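Zwischenbericht an die Programmleitung
Projekt: Tipoki - Beobachtung von Prominentenmeldungen, die aus sozialen Netzwerken entstehen
Förderung: Doldale, zweiter Abschnitt

Der Antrag versprach eine Antwort auf die Frage, wie aus einem Kommentar oder einem neuen Eintrag in einer Folgeliste eine Meldung über das Privatleben bekannter Leute wird. Diese Antwort liegt nur zum Teil vor. Ich halte es für sinnvoller, das gleich zu schreiben, als es im Anhang zu verstecken.

Untersucht wurden bisher 100 Meldungen aus deutschsprachigen Unterhaltungsportalen. In jeder wurde eine Beziehung, eine Trennung oder ein Streit behauptet, und jede berief sich auf einen öffentlich sichtbaren Vorgang in einem sozialen Netzwerk. Für jede Meldung haben wir den Ausgangsbeitrag gesucht, die Uhrzeit notiert und festgehalten, welches Portal zuerst berichtete. Das klingt sauberer, als es ist. Viele Ausgangsbeiträge waren bei der Prüfung gelöscht, und manche Portale ändern den Zeitstempel bei jeder Überarbeitung, ohne die alte Fassung irgendwo stehen zu lassen.

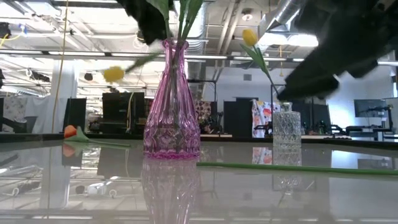
MEDIEN & GESELLSCHAFT

Stand der Arbeiten

Die Erhebung ist abgeschlossen, die Auswertung zur Hälfte. Fertig ist der Teil über die Wortwahl. Wer eine Vermutung verkauft, schreibt gern »Fans rätseln« oder »das Netz ist sich sicher«. In fast allen Fällen, in denen diese Formeln auftauchten, ließ sich nicht klären, welche Fans gemeint waren. Mehrfach führte die Spur zu einem einzigen Kommentar unter einem Urlaubsfoto, einmal zu einem Konto, das wenige Tage zuvor angelegt worden war. Ob das Absicht ist oder Bequemlichkeit, kann die Untersuchung nicht sagen, und ich würde jedem misstrauen, der es aus solchem Material herausliest.

Noch nicht fertig ist der Teil über die Verbreitung. Geplant war, die Wege der Meldungen mit dem Programm Drarnari automatisch nachzuzeichnen. Das Programm findet wörtliche Übernahmen zuverlässig. Sobald ein Portal umformuliert, und das tun die meisten, verliert es den Faden oder verbindet Texte, die nichts miteinander zu tun haben. In einem Probelauf wurde eine Hochzeitsmeldung mit dem Bericht über eine Preisverleihung verknüpft, weil in beiden dasselbe Kleid erwähnt war. Der Anbieter hat eine verbesserte Fassung für Juni angekündigt. Eine solche Ankündigung gab es schon einmal. Wir planen deshalb ohne sie und ordnen die Texte von Hand zu, was nach heutiger Schätzung fast 6 Wochen dauern wird.

Zur Zusammenarbeit mit Indley

Das Portal Indley hatte zugesagt, uns Einblick in seine Abrufzahlen zu geben. Geliefert wurden zwei Tabellen, in denen die Zugriffe nach Ressorts zusammengefasst sind. Für unsere Frage taugen sie nichts: Ob eine Gerüchtemeldung mehr Leser findet als die spätere Richtigstellung, lässt sich daran nicht ablesen. Auf Nachfrage hieß es, feinere Daten seien vertraulich. Das mag stimmen. Es wäre hilfreich gewesen, wenn man es vor Abschluss der Vereinbarung gesagt hätte. Ich bitte die Programmleitung, dort noch einmal schriftlich nachzufassen, rechne aber nicht mit einem Ergebnis.

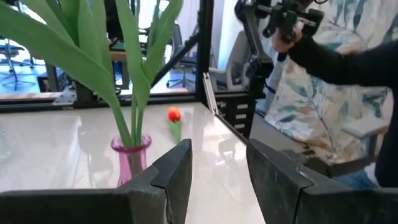
Wagner Arruda
Projektleiter Tipoki

Vorläufige Beobachtungen

Mit Vorbehalt lässt sich schon etwas sagen. Richtigstellungen erscheinen selten als eigener Text. Üblich ist ein Nachtrag am Ende der alten Meldung, deren Überschrift unverändert bleibt. Wer nur die Überschrift liest, und das dürfte ein erheblicher Teil des Publikums sein, erfährt von der Korrektur nichts. Vier Portale haben wir um eine Erklärung dafür gebeten. Zwei antworteten, beide mit dem Hinweis auf redaktionelle Richtlinien, die sie uns nicht schicken wollten.

Skeptisch bin ich inzwischen auch gegenüber einer Annahme aus unserem eigenen Antrag. Dort steht, die Netzwerke hätten die Klatschberichterstattung »grundlegend verändert«. Im Material sehe ich dafür wenig. Früher saß ein Star mit einer unbekannten Begleitung im Restaurant, heute folgt er einem unbekannten Konto, und die Meldung darüber ist gleich gebaut. Schneller geht es, das ist unstrittig. Für die stärkere Behauptung bräuchte man einen Vergleich mit älteren Jahrgängen der Illustrierten, und der war nie Teil der Förderung. Ich schlage vor, den Satz im Abschlussbericht zu streichen.

Mittel und Zeitplan

Die Personalmittel reichen bis zum Ende des laufenden Abschnitts. Der Posten für Drarnari ist ausgeschöpft, eine Verlängerung der Lizenz beantrage ich nicht. Die dafür vorgesehenen Restmittel sollten auf Hilfskräfte umgewidmet werden, die bei der Zuordnung von Hand mitarbeiten. Der Antrag auf Umwidmung liegt bei.

Der öffentliche Vortrag, den Doldale sich für den Sommer wünscht, sollte verschoben werden. Mit einer halben Auswertung aufzutreten, während jedes Portal im Saal die eigenen Zahlen unter Verschluss hält, bringt nach meiner Einschätzung weder dem Projekt noch dem Förderer etwas. Über einen neuen Termin kann gesprochen werden, wenn die Zuordnung steht.

Offen ist außerdem die Frage der Namensnennung. Die Rechtsberatung empfiehlt, die betroffenen Prominenten durchgehend zu anonymisieren, was die Beispiele teilweise unverständlich macht. Ich bitte um eine Entscheidung, bevor mit der Niederschrift begonnen wird.

23. Mai 2019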